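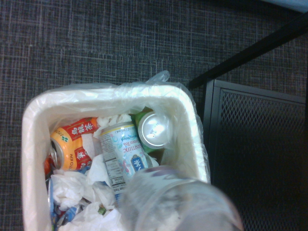
## Minutes, shared kitchen and waste meeting, Rallby building, second floor

Thursday, 4:00 p.m., small meeting room

Present: Arnulfo Marulanda (chair), Shahab Babaei (minutes), J. Tamošiūnaitė (front desk), two people from Clediline, one from the print shop

Apologies: the dance studio

### 1. Last minutes

Accepted with one change. The replacement kettle was paid for by Clediline and the print shop together, not by Clediline alone.

### 2. Cans in the general trash

Arnulfo said drink cans are still going into the white bin in the kitchen along with tissues and wrappers. The oolong and jasmine green tea cans were mentioned. Building management in Tralerville will not take cans mixed with general trash as recycling, so a bag like that goes out as trash, cans and all.

The print shop asked if one person could pick the cans out at the end of the day. Tamošiūnaitė said the front desk did this through most of September and does not want to do it again. There are used tissues in with them. Agreed that cans will be sorted by whoever drinks them.

Agreed:

- A second bin, for cans only, to go between the refrigerator and the door.
- The white bin stays where it is and is for general trash.
- Cans to be emptied in the sink before they go in. They do not need to be washed.
- Bottles go in the can bin too for now. Shahab to check with management that this is allowed.

Clediline asked for a bin with a lid on account of fruit flies. Arnulfo thought people would leave cans on top of a lid. Left open. We will start with no lid and look at it next time.

### 3. Liners

We use clear liners so the cleaners can see what is in the bag. These should be folded over the rim all the way around. If the liner slips down, drink ends up in the bottom of the bin and the whole thing has to be taken down to the loading dock and rinsed.

There are 70 liners left in the cupboard under the sink. Shahab will order the next size up, as the print shop finds the present ones tight to pull over the rim. The old ones will be used up first.

The cleaners change the bag in the evening. If it fills before then, the person who finds it full ties it off, takes it to the dock and puts in a new one.

### 4. Drinks order

The tea order is shared by all four tenants. The last invoice was $227. The print shop drinks very little of it and asked to pay a smaller share. Clediline had no objection. The dance studio was not here to give a view, so this is carried over.

Tamošiūnaitė asked for more jasmine and less of everything else. Noted. Arnulfo will put a sheet on the refrigerator and people can mark what they want before the next order.

### 5. Kitchen fund

The balance is $1,874. Up to $30 approved for the can bin. Anything over that comes back to this meeting. Repair of the cabinet hinge was raised again, and Arnulfo will get a price.

### 6. Other business

The microwave clock is wrong. Shahab will set it.

Food left in the refrigerator without a name on it will be thrown out on Thursday afternoons, starting next week. Containers go with it.

### Actions

| Who | What |
|---|---|
| Arnulfo | Buy can bin, put up drinks sheet, price for hinge |
| Shahab | Ask management about bottles, order liners, set microwave clock |
| Tamošiūnaitė | Labels for both bins, send these minutes to the dance studio |

Meeting closed at 4:45 p.m. Next meeting same time and room, date to be sent by email.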